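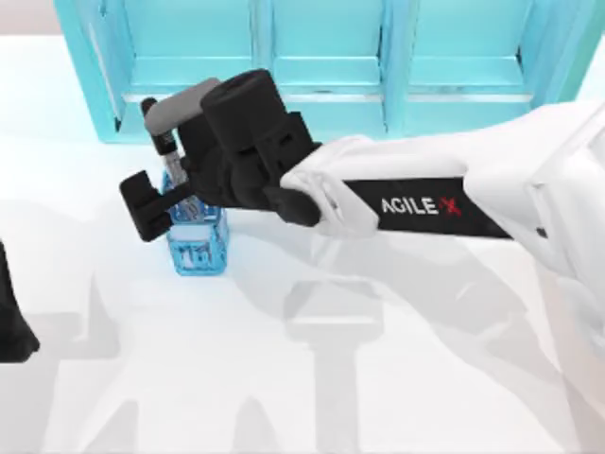
Janelle Sarmiento says she got the hang of steering a robot arm in an afternoon, but that picking up anything small still made her hold her breath. She is one of the people who have been teaching arms to handle bottles at Tasora, a small firm in Dundomley, by working them from a distance in a computer simulation.

The firm said in August that it had recorded 3,330 such runs. In each one a person guides the arm to the bottle with a hand controller, closes the gripper and lifts. The movements are saved and later used to train software that tries the same job by itself.

Florante Gatchalian, who runs the project, said the simulated table lets his team start again at the press of a key when a bottle is knocked over. Runs in which the operator hesitates for too long are thrown out.

In the latest test the trained software was given 100 attempts and managed 89. An earlier version, taught from fewer runs, managed 70. Most of the misses came when the gripper closed too high on the neck – a mistake that new operators make as well, Gatchalian said.

Tasora also plans to try teaching by hand, where a person takes hold of a real arm and moves it through the task. Jomar Lumbao will lead that work. The firm has not said when it will begin.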